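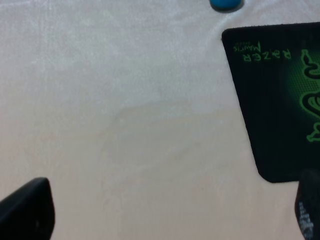
Wanted: a patient pair of hands for my folding and tablecloth business

Hi there, and thanks for clicking! I run Skesier, which is me, a van, two long tables and a frankly unreasonable amount of pale table linen. I rent out cloths for weddings, school dinners, craft fairs, retirement parties and the odd photo shoot, and they all come back to me to be washed, pressed, checked, folded and put away. I've been doing nearly all of that myself for years and I need help. Part-time, steady, daytime, in a warm room with a radio.

If you like ironing (there are more of you than people think, I'm one) then please keep reading, and if you don't, maybe send this along to your aunt.

What the job is

You'd be with me in the workroom in Punby, up the stairs behind the old Etness paint store. The cloths come in by the bag. We shake them out, look them over, treat the marks, wash, dry, press, then spread each one out flat and look at it again before it gets folded. That second look is the part I care about most. A cream cloth can seem perfect in the basket and then you lay it out and there's one long soft crease wandering across the middle of it, and that is exactly where the cake is going to stand!

So a lot of the day is looking. You smooth with the flat of your hand, working from the center outward, you step to one side so the light falls across the cloth, and you decide if it's good enough to go out or if it goes back under the iron. It gets to be a bit of a game. I'm fussy about the pale ones especially. White, off-white, ivory and cream all look the same to customers until two of them are side by side on the same table, and then the phone rings.

Right now there are 432 cloths on the shelves, not counting napkins. Last year we sent out 2,126 of them, and this year we're already at 3,841, thanks to one hotel (bless them) that closed its own laundry. You can see why I'm writing this.

The rest of the job is smaller stuff. Sewing up a hem that's come down. Writing tags. Packing orders and checking the list twice. Answering the phone if I'm up to my elbows in the sink. Typing the day's ins and outs into the computer, which takes ten minutes if you do it as you go and a whole miserable hour if you don't.

What the workroom is like

I won't oversell it. It's one big room with good windows on the street side and not such good ones on the yard side. The stairs are steep, and there's no elevator, so you do need to be able to carry a bag of dry linen up and down. The wet stuff stays downstairs in the wash room. We have a kettle, a microwave, a small fridge and a couch that has seen better decades. In July it gets hot with the press running, so we start early, finish early and drink a lot of iced tea.

The tables get used for everything. I do the bookings on them too, so you'll often find a cloth laid out with my mouse pad on top and whatever was in my pockets that day.
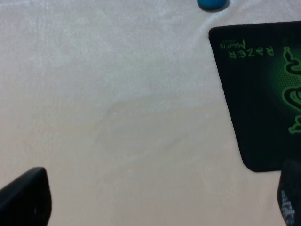

Punby, July

Yes, it's a Razer mouse pad, black with the name in green up near the corner, and no, you don't have to be any good with computers. If you can write an email and find a customer in a list, you'll be fine. I learned our booking sheet in an afternoon and I'm the person who once printed the same invoice all night.

Hours and pay

It's 32 hours a week to start, spread over four days, and we can talk about which days. I begin at 7:30 in the morning and I'd love it if you did too, but if you have kids to drop off then come at nine and we'll shuffle things. We stop for a proper lunch. I don't do late evenings and I won't ask you to, except for the two or three really wild weeks in early summer, when there's extra money for staying on and I buy dinner.

The pay is hourly and it goes up after your first three months. I'll tell you the exact number the first time we talk, before you've gone to any trouble coming out here. You get paid vacation, and we close completely for two weeks in winter. There's parking in the yard if you don't mind backing out past the bins.

Who I'm hoping for

I don't need a resume full of laundries. I'd sooner have someone who notices things. If you've ever straightened a picture in a dentist's waiting room, you and I will get along. You'll be on your feet a good part of the day (there are stools, but you can't fold a banquet cloth sitting down, I've tried) and you'll need to be okay with steam, lint and the smell of starch. Basic hand sewing would be great. If you can't sew but want to learn, I'm happy to teach you.

A driver's license would be handy but it isn't a must. The van is old and I'm a little possessive about it anyway.

Please do tell me about allergies. We use an unscented detergent for most things, but the stain treatment is stronger, and I'd want to set you up with gloves or just keep you off that end of the work.

Things to know before you apply

It can be repetitive. Some mornings it's forty round cloths, all the same size, all the same cream, and by the end of it you'll be seeing circles. I find it restful and some people find it maddening, so be truthful with yourself about which one you are. There's usually talk radio in the morning and music in the afternoon, and we take turns picking.

I'm also particular about how the tables are left. Pins go back in the tin. Pen caps go on pens. Drinks never go on the linen side, not even water, not even for a second. Little things left sitting on a cloth have a way of getting folded up inside it, and I've had a customer in Etness open a parcel on the morning of a christening and find my spare keys. She was very nice about it. I drove over there in my slippers.

How we'll do it

Send me a note through the Skesier contact page with "Folding job" in the subject line. Tell me a bit about yourself, which days you could do and when you could start. A few lines is plenty. If you want to attach a photo of something you've made, mended or ironed, I'd love to see it, but that's only for my own pleasure and it won't count for or against you.

I'll call everyone who writes. After that I'll ask a few people to come in for a paid morning, so you can see if you like the room and I can see how you handle a cloth. We'll press a few together, you'll fold some your own way, and then I'll show you mine (thirds, then thirds again, hem always to the inside, tag at the corner). Wear flat shoes and something you don't mind getting lint on. Lunch is on me, usually from Vương across the street, so let me know if there's anything you don't eat.

I'm leaving this up until I've found the right person, and I'll take the page down as soon as I have, so if you're reading it, the job is still open. If you've got a question first, call the workroom between eight and three. Let it ring a while, please! I may be at the far end of a very long tablecloth.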